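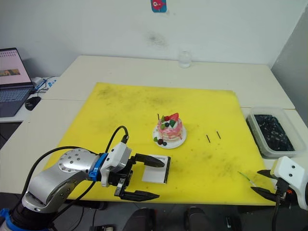 Kleine Torten sind in der Küche ja dankbarer als große, jedenfalls was das Backen angeht, aber beim Verzieren verzeihen sie einem leider viel weniger. Auf einer Springform voll Sahne fällt eine schiefe Beere keinem auf, auf einem Törtchen von der Größe einer Teetasse sieht man jeden Patzer. Deshalb bin ich im Laufe der Jahre bei ganz einfachem Schmuck gelandet: Rosa und Weiß, oben eine Erdbeerscheibe, eine dunkle Heidelbeere, ein paar grüne Blättchen, und unten auf dem weißen Teller noch zwei kleine dunkle Beeren und ein Blatt, damit das Ganze nicht so verloren dasteht. Mehr braucht es wirklich nicht, und wer schon einmal versucht hat, fünf Sorten Obst auf so wenig Platz unterzubringen, wird mir da sicher recht geben!

Fangen wir mit der Glasur an, nach der werde ich am häufigsten gefragt. Die schönen Nasen am Rand gelingen nur, wenn der Kuchen richtig kalt ist und die Glasur gerade noch lauwarm. Ich stelle das Törtchen 2 Stunden in den Kühlschrank und rühre erst dann weiße Schokolade mit etwas Sahne glatt. Für Rosa nehme ich ein wenig Himbeerpulver, das färbt sanft und schmeckt auch nach etwas. Dann kommt die Glasur mit einem Teelöffel zuerst an den Rand, immer ein Klecks, kurz warten, der nächste Klecks, und ganz zum Schluss in die Mitte. Läuft der erste Klecks bis auf den Teller hinunter, lasse ich die Schüssel noch ein paar Minuten stehen und probiere es dann noch einmal.

Bei den Beeren habe ich lange den Fehler gemacht, sie frisch gewaschen aufzusetzen – das gibt hässliche Ränder in der hellen Glasur. Inzwischen breite ich sie auf Küchenpapier aus und gehe in der Zeit etwas anderes machen, abwaschen zum Beispiel. Erdbeeren schneide ich erst ganz am Ende auf und tupfe die Schnittfläche ab. Und die Minze bitte nicht schon am Vorabend, die hängt am nächsten Morgen traurig herunter.

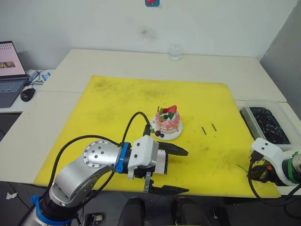 Was die Unterlage betrifft, bin ich vielleicht ein bisschen eigen. Auf meinem Tisch wird nie ohne Matte verziert, denn Heidelbeersaft und Lebensmittelfarbe ziehen schneller ein, als man zum Lappen greifen kann. Meine ist von Drikel, war ein Geschenk meiner Schwägerin und hat schon allerhand mitgemacht. Gegen frische Flecken hilft lauwarmes Wasser mit einem Spritzer Spülmittel, gegen ältere ein Brei aus Natron und wenig Wasser, den ich 3 Stunden einwirken lasse und dann mit einem weichen Tuch abnehme. Scheuerschwämme habe ich mir abgewöhnt, die rauen die Oberfläche auf, und in den feinen Kratzern setzt sich der nächste Schmutz erst recht fest. Was danach noch grau aussieht, darf bei mir grau bleiben.

Noch ein Wort zum Umsetzen, weil Ruxandra Nistor in den Kommentaren danach gefragt hatte. Liebe Ruxandra, am liebsten gar nicht umsetzen! Ich baue kleine Torten von Anfang an auf dem Teller auf, auf dem sie später auch serviert werden, und schiebe vor dem Glasieren schmale Streifen Backpapier unter den Rand. Wenn die Glasur angezogen hat, zieht man sie vorsichtig zur Seite heraus und der Teller ist sauber. Bleibt doch einmal ein Tropfen zurück, geht er mit einem feuchten Wattestäbchen gut weg, auch ganz dicht am Kuchen, wo man mit dem Lappen nicht mehr hinkommt.

Übrig gebliebene Beeren hebe ich in einem flachen Behälter mit Küchenpapier am Boden auf, den Deckel nur locker aufgelegt. Am übernächsten Tag kommen sie dann spätestens ins Müsli. Und falls von der Glasur etwas übrig ist: in ein Schraubglas damit, kalt stellen und bei Gelegenheit im Wasserbad wieder flüssig machen, über Waffeln schmeckt sie nämlich auch ganz wunderbar.

612 Mal geteilt
3 Kommentare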